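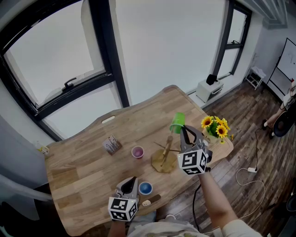

Figure 5. Right gripper with the green cup above the stand. Left gripper at the front of the table.

4.2 Preparing the Jorna hand grippers for the cup task

Do this section each time the table was moved, or when a gripper came back from repair. You need one operator, seated at the table with a gripper in each hand.

1. Put the cup stand in the middle of the table, with enough free space for both grippers.
2. Place the flower pot at the right end of the table. It stays there for the whole session, also when you change the cups.
3. Check the marker cube on each gripper. The printed faces must be clean and flat. If a corner is lifting, replace the sticker set (part 2446). Do not repair it with clear tape — the tape reflects the window and Garkis loses the cube.
4. Lay the cables to the floor and let them hang with some slack. Turn your right wrist fully both ways. The cable must not pull.
5. Start Garkis on the recording computer and wait until both grippers are shown as "tracked".

Note: Roll up loose sleeves before you start. A sleeve can cover the lower marker face when the arm is raised.

CAUTION: Keep your feet and the chair legs away from the cables and the power adapter on the floor. A pulled plug stops the recording and the last file can be damaged.

4.3 Checking the gripper camera

6. Hold the gripper level, with the jaw pointing to the stand.
7. Open the camera window in Garkis. Compare your view with Figure 6.

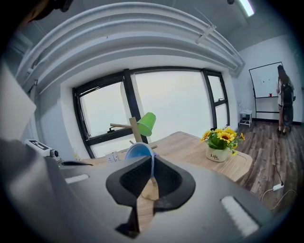 Figure 6. View from the gripper camera. The jaw is in the center, with the stand and the green cup behind it.

8. The jaw must be in the center and its notch clearly visible. If the jaw is too far to one side, loosen the two camera screws by half a turn, correct the angle and tighten again.
9. Look at the mesh on the inner faces of the jaw. Dust in the mesh makes plastic cups slip. Clean it with a dry brush, never with alcohol.
10. Set the exposure to 800 when there is a large window behind the table. A white sky is acceptable, but the pegs of the stand must be easy to see.
11. Close and open the jaw 5 times. If Garkis shows error 114, the jaw sensor has lost its zero position. Go back to section 3.6.

Note: People may walk behind the table during the check. During recording, please ask them to wait.

Section revised 27th December by Lilian Nzioka. The old screw positions from the February version are no longer valid.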